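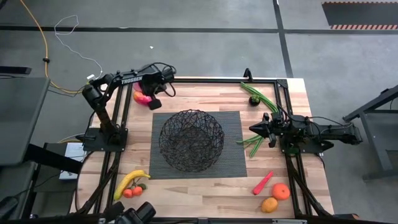
How to Record an Upright Piano at Home with Two Microphones

7 min read

I love the sound of an upright piano. Grands get all the glory, but there's something about an old upright in a living room, with its woody thump and slightly sour top octave, that makes me want to sit down and play for hours. And you can get a really lovely recording of one with two microphones and a free afternoon!

I learned most of this while making a little solo record on my grandmother's Wilau, a heavy brown thing with two chipped keys and the best low D I've ever heard. Everything below works on whatever piano you've got.

What you need

Two small condenser microphones, ideally the same model. Two stands. An audio interface with two inputs and phantom power. A pair of closed headphones. A blanket or a rug. I use two Drendunau pencil condensers I bought used, and I'm very fond of them, but don't hold off until you have matching mics. I made my first demos with one condenser and a borrowed vocal mic, and people still ask me about those.

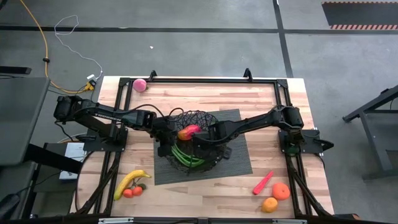

Filipa Prata

Get the piano ready

Have it tuned, then let it settle for a day or so before you record. If you can, ask the tuner to sort out any clicking hammers while they're at it. Play every key yourself, slowly, both soft and loud. Listen for buzzes. Half the time a buzz is coming from something else in the room: a picture frame, a lamp, a loose window catch. My friend Markos Konstantinidis spent an entire evening chasing a rattle at middle F and finally found it in the radiator cover.

Pull the piano a foot or two away from the wall if it will move safely (get help, please, they tip more easily than you'd think). Then open the top lid and take off the front panel above the keys. On most uprights it's held by a wooden or metal latch on each side, just inside the lid. Lift it out and lean it somewhere it won't fall. The difference is huge, and I still grin every time I do it.

Place the microphones

Start with both mics in front of the open piano, at about head height when you're seated, one to your left and one to your right. Point them at the hammers, a little over a foot away. Space them around two feet apart.

Now put on the headphones and have someone else play, or record yourself for a minute and listen back. Then move things.

Too much hammer noise? Go back a few inches or raise the mics and angle them down.

Too thin? Bring the left mic lower and closer to the bass strings.

Hole in the middle? Bring the two mics closer together until the center fills in.

Want that close, felted, sleepy sound? Lower the practice pedal and bring both mics in tight. You'll hear the bench creak and your sleeves brush the keys, and I think that's half the charm.

There's another spot I adore, which is behind the piano, aimed at the soundboard. It's darker and rounder, with far less mechanical noise. Try one mic in back and one in front, but flip the polarity on the back one and listen to both settings. Keep whichever has more bass.

Set your levels

Play the loudest passage of your piece, the way you'll really play it when you're excited, and set the gain so the peaks land near -10 dB. Leave it there. Record at 24 bits and you'll have plenty of room for the quiet parts.

Quiet the room

Turn off the fridge if you can hear it, and put your car keys inside so you don't forget to turn it back on! A rug under the piano helps with floor noise. If the room rings, hang the blanket behind your seat, facing the piano. I record around 5 in the morning in April, before the birds really get going.

Record more than you need

Do three full takes before you listen to any of them. Then record a minute of silence in the same room, with the mics exactly where they were. You'll want it for covering edits.

A touch of mixing

Pan the two mics partway left and right, not all the way. Roll off the rumble below 35 Hz or so. If there's a boxy note, look somewhere between 300 and 500 Hz and take out two decibels. A short, dark reverb is nice. Listen on small speakers too, and if the left hand vanishes there, go back and move that bass mic a few inches lower.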